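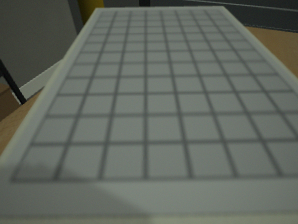 Board grid, rendered, seen from the near end.

Posted in January by the bench 3 author | Shop notebook

We use cookies to remember your settings. Accept / Manage

Glue tests, second round. Started 7:40 am, shop cold, heater on an hour before I touched anything.

Last round was no good for comparing, clamps were all over the place. This time same clamp on every joint, same number of turns, and I wrote the turns down on the tape before the glue went on. Should have done that in the first place.

Three glues: Narnard white, Astari slow set, and the Catacutan powder you mix yourself. All on maple offcuts from the Kornik bench job, planed the same morning. Wiped, not sanded. Sanding is a seperate question, leave it for next time.

Mixing the Catacutan: the instructions in the tub are useless. Went by feel, thin yogurt. Too thick and it drags, too thin and it runs out the bottom of the joint and you find it on your shoes. Pot was getting stringy before I finished the last few. Mix half as much.

Astari is easy to spread but skates around under the clamp. Two slipped and I had to back off and start over. Marked those with an S, don't count them with the rest.

Pull test after lunch the next day. Lever rig with the bucket, water added by the jug. Best numbers, pounds at the end of the lever:

Narnard 100, broke in the wood
Astari 100, broke along the glue line, shiny on one side
Catacutan 116, broke in the wood, big splinter

So the shiny one bothers me more than the number does. Looks like the glue never got into one face. Could be the planer, knives are due and there's a burnished look to some of the stock. Could be I waited too long to close it up. Redo with fresh knives befor blaming the glue.

Bucket handle is bending. Replace it or somebody gets a wet foot.

Cost, for whoever does the next order: the powder is cheap but you throw half of it away. For the chair run, 3,000 joints if they take the whole lot, mixing every morning is a pain. I'd still go Narnard for the ordinary stuff and keep the powder for the back legs.

To do
- planer knives
- Astari again, 5 min open time and then 10
- try end grain, sized and not sized
- label the jug, it is NOT for coffee
- more blue tape

Clamps left on the last set overnight. Don't move them. Heater off 5:15.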